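4.2 The Back Edge of the Desk

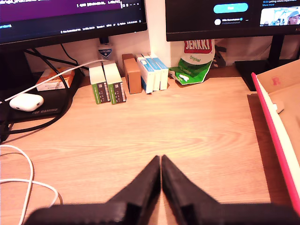
Figure 3. A wooden desk with two monitors and a bag of chewing gum leaning against the wall between them.

4.2.1 What settles between screens

When we began visiting desks for the Clondport study we were mostly interested in paper. The older literature on office work has a great deal to say about piles and trays and the notes people stick to things, and we went in (a little naively, looking back) expecting to add a modest chapter to that story. What we kept writing in our field notes, though, was snacks. Mints, crackers, tea bags, half a bar of something folded back into its foil, and gum, a great deal of gum. By the end of April we had given in and made food a category of its own, and this section sets out what we learned from it.

Figure 3 shows the kind of arrangement we came to call a wall lean. The desk is wood, with a light, honey-toned grain, and the two black screens leave a gap between them where a boxy white pillar comes forward from the wall. In that gap sits a crumpled bag of Jenkki gum, green and white with a red label, propped against the wall with its lower part sagging onto the desk. It is a small thing and easy to pass over, but we would ask the reader to linger on it for a moment, as we did, for it brings together several of the points that follow.

The first concerns where the gap comes from. Very few of the people we spoke to had planned one. They had placed their screens where their necks and the cables allowed, and a strip of desk was left over in the middle, too narrow for a keyboard or a notebook and too far back to write on. In our coding we called these strips leftover surface. Of the 1,519 objects logged across the Grevar and Lasley buildings, those on leftover surface were the least likely to be work materials and the most likely to be described, when we asked, with real fondness. One participant at Grevar called hers "the shelf that isn't a shelf," and then spent a good ten minutes telling us about everything that had lived on it over the years.

The second point is about support. A soft bag does not stand up well once it has been opened and folded a few times, and a desk offers very little to help it. Walls, pillars, speakers and the backs of screens all get pressed into service. We had at first recorded leaning objects simply as "untidy," along with loose cables and crumbs, and we now think this was a mistake on our part. A bag that leans keeps its mouth upward and its label outward, and it takes up much less of the desk than one laid flat. Several participants showed us, with some pride, exactly how they liked a bag to sit, and they would set it right again while they talked, much as one straightens a picture in passing.

4.2.2 Reach and glance

We measured reach in a plain way, by asking people to sit as they normally would and touch the thing in question. Snacks on leftover surface nearly always needed a stretch. We wondered whether this was deliberate, a gentle way of slowing oneself down, and 9 participants did tell us something along those lines. The rest looked faintly puzzled by the question. The bag was there, they said, because there was room for it there.

Sight seems to matter more than reach. A desk like the one in Figure 3 has a terminal-style window on the left screen and a social media page on the right, and anyone turning from one to the other would pass across the pillar and the bag in front of it. We do not want to make too much of this, and we have no measure of where eyes went. Still, participants with two screens mentioned the middle of the desk often and warmly, and they could usually name what was in it with their backs turned, while objects at the outer corners were forgotten or guessed at.

4.2.3 Brand and packaging

Our coding sheet, adapted from the one used in the Shen pilot, asked only for the type of food. We added packaging in the second round, and wish we had done so sooner. A bright bag against a pale wall is noticed by visitors as well as by the person at the desk, and it invites a certain amount of conversation. People at Lasley told us they knew who kept gum and who kept licorice, and would walk over accordingly. Plain tins and jars drew fewer callers, even where the contents were the same and freely offered. We return to sharing in Section 5, where the interview material is fuller.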